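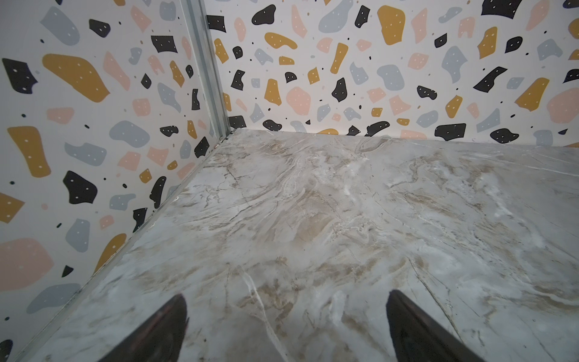
**Figure 2.** Terrazzo-style print on wall panels' left side, with a marble-patterned floor in front.

## 4. Do people mind an imitation?

The trade press has a settled view of printed surfaces. Buyers are said to want "honest" materials, to feel let down when a stone turns out to be a picture of a stone, and to pay more once they have been taught the difference. We could find very little behind this view. Most of the articles we read cite one another, and the trail tends to end in a showroom survey where the people answering had already come to buy the real thing. The rest of this section sets out what we asked in Otgate, what we were told, and why we think even our own results should be read with some care.

### 4.1 What counts as an imitation

Terrazzo is an awkward case for anyone who wants a clean line between true and false materials. In its poured form it is chips of stone set in a binder and ground flat. It began as a way of using up waste, and for a long time it was itself looked down on as a cheap stand-in for cut stone. A printed terrazzo pattern is therefore a copy of something that was once accused of being a copy. Marble has a longer record of being faked, in paint and plaster as well as print, and some painted marble is now protected with more zeal than the stone it was meant to suggest.

Printed patterns also drift away from their models. The left-hand panel in Figure 2 has pebble-like shapes in black, mustard yellow, soft pink and pale blue-gray on an off-white ground, and many of the black and mustard ones are dotted with tiny white specks. It is hard to believe that a buyer would take this for ground stone, or that the designer meant them to. Much of the writing on "deception" in surface design passes over this point. It treats every print as a failed attempt to fool someone, when a good many prints are closer to wallpaper.

We therefore sorted patterns into two loose groups. *Close* patterns follow the scale and colour of a known stone. *Free* patterns borrow the general idea and do what they like with it. The line between them is a matter of judgement. Nair and Hudec sorted the samples separately and disagreed more often than we had hoped, mostly over veined patterns in unlikely colours. Those samples were dropped.

### 4.2 The survey

A postal survey went to households on the Otgate estate in December, and 2207 forms came back in a usable state. Each form carried five printed swatches and asked the same short set of questions about each: would you have this in your kitchen, would you have it in your hall, and does it look like what it is. The last question was badly worded. Several people wrote beside it that they did not know what it was, so how could they say. We have kept the answers in the tables but draw nothing from them.

The main finding is a dull one. Whether a pattern was close or free made little difference to whether people would live with it. Colour mattered far more, and so did the room. Patterns that were welcome in a hall were often refused in a kitchen, with the written comments returning again and again to crumbs: a speckled surface either hides them, which some people liked, or hides them, which some people did not.

The word "fake" was rare in the comments. Where it did appear, it was attached as often to the sample from the Sýkora range, a close copy of grey marble, as to the louder free patterns. One might expect the reverse if people objected to prints as such.

### 4.3 The interviews

Hudec then carried out 40 home interviews with people who had returned a form. These were meant to test whether the mild answers on paper hid stronger feelings. On the whole they did not. People talked at length about cold floors, lifting corners and the price of fitting. They had to be steered back to the question of authenticity, and once the interviewer starts steering, it is fair to ask whose concern is being recorded.

Two of the people interviewed did hold firm views against printed stone. Both had worked in building trades. It would be easy to make too much of this – two people is two people – but it fits our suspicion that dislike of imitation is largely a view held by those who handle materials for a living, and then lent to everyone else.

### 4.4 Doubts

The Hetow report reached the opposite result and has been widely quoted. Its authors asked people to choose between a sample labelled "natural" and one labelled "artificial". We do not think this measures a response to surfaces. It measures a response to two words, one of which is a compliment.

Our own method has faults of a different kind. A swatch on paper is a print of a print, and nobody walks on it. People who return postal forms about kitchen surfaces may be unusually patient, or unusually interested in kitchens. The Grusel samples were reproduced a shade too dark, which may explain their poor showing, and we had no means of sending them again. Nor can we say whether people grow tired of free patterns sooner than close ones, as fitters often claim. That would need a return visit after several years, and until somebody makes one the claim should be treated as shop talk.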